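Fleltine: Your Questions, My Answers

Hi, I'm Tonantzin Trujillo, and I write and draw Fleltine, the fantasy comic about two sisters and a very stubborn river. I get a lot of the same emails, so I've put the answers on one page!

Where should I start reading?
Book one, Ornau. The short one, Eteck, is a prequel, but it spoils a big secret about the older sister - save it for after book two.

Is there a paperback?
Yes! I printed 500 copies of book one and there are still roughly 200 left. Book two is digital only for now (printing is expensive, and I'm slow).

Who does the lettering?
Aurelio Contreras, who also fixes my spelling. Sound effects are all mine, sorry. 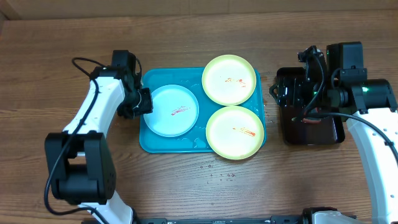 Blue tray and plates on the wooden table.

Can I read it on my phone?
You can. The PDF works fine, but I'd pick the panel-by-panel version for a small screen.

May I post pages online?
A page or two with a link back is great. Please don't upload whole chapters - I've had to ask for that twice since March.

Will you draw my character?
Commissions are closed until book three is inked. I'm on the flood chapter now and it has so many boats.

Last updated 9 Apr 2019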